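Budgeting a two-arm cell for sorting drink containers – what am I missing?

Posted by benchload_mt, December 2025

We are planning a small bench cell that picks up mixed beverage containers (cans and small plastic bottles) and drops them into open receptacles. Both Aguirre and Jurnivell have quoted us. The Aguirre quote covers two arms, parallel-jaw grippers, wrist cameras and one fixed camera. Jurnivell quotes a single arm with the same camera set and an option to add the second arm later. Money has to be committed by June.

The arms are priced clearly in both quotes. Fingers, spares, cabling and the bench are not. Aguirre lists "compliant finger set, 1" as a single line. Jurnivell lists nothing and says fingers are the customer's problem.

What should I carry as separate lines, and is the second arm worth having from the start? The parts are light, nothing is heavier than a full can, and cycle time is not critical in the first phase.

nakdale_cell3

Split the budget by how fast things wear out. Arms and gripper bodies go on the capital side. Fingers, wrist cables and camera mounts are consumables and belong on the operating side, or you will be asking for approval every time a rib cracks.

Fingers: we print lattice fingers in-house at the Nakdale site. Over 357 hours of running we replaced 3 pairs. Two of those failed at the base where the screws pull through, and the third was torn on a can rim. Carry spare pairs from day one and get the mounting drawing from the vendor in writing before you sign. If the bolt pattern is proprietary, you will pay their price for every set.

Cables: ask for the external camera cable as a spare part with its own part number. It flexes at the wrist on every cycle and it is the first electrical item to go. Also ask whether the connector latches. Ours did not, and we added a clamp.

Bench: a plain white top and a plain white backdrop cost very little and save time on segmentation. The weak point is clear plastic and bare metal under overhead light, so put money into diffuse lighting before you put it into a better camera. Colored tape is enough for position marks.

Second arm: buy it only if you can name a task that needs it. Picking a can off the bench and putting it in a cup is a one-arm task. Handing over between arms, or steadying a cup that tips, is a two-arm task. If you expect to get there within a year, price the mounting plate and the controller for two now. Retrofitting the plate cost us more than the plate.

tinplate_joe

just get the two arms. you'll want them later and the second quote is always higher. also budget for cups, we go through a lot of cups

Birnurov_integration

I agree with most of the first reply, with one correction. Do not size the gripper on weight. Size it on diameter and on what happens to the container wall when you squeeze. An opened can has lost its internal pressure and will dent under a force that a sealed can tolerates. Ask both vendors for minimum controllable grip force, and ask for the stroke with the compliant fingers fitted. On our unit the bare jaw opening was 78 mm and the usable opening with fingers was less – enough for a standard can, tight for one lying at an angle.

Lines I would add to the quote request:

Finger sets, priced per pair, with lead time
Screws and inserts for the fingers
Wrist camera mount, separate from the camera
Calibration target and one recalibration visit
Test stock: cans, bottles, paper cups, bins of the sizes you will really use
Edge protection for the bench top

On test stock, buy more variety than you think is needed. Standing and lying containers are different grasps, and glare on a printed can is a different problem from a plain dark label. Both should be in the acceptance test, with the pass rate written into the order.

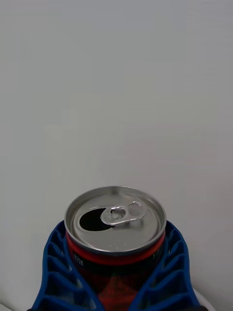
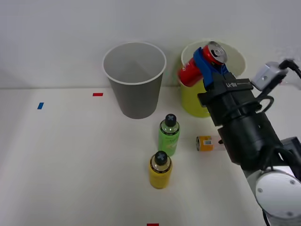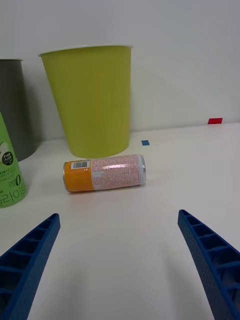 Grip on an upright opened can (first), placing a red can at the yellow cup (second), and a can lying on its side in front of the green bin (third).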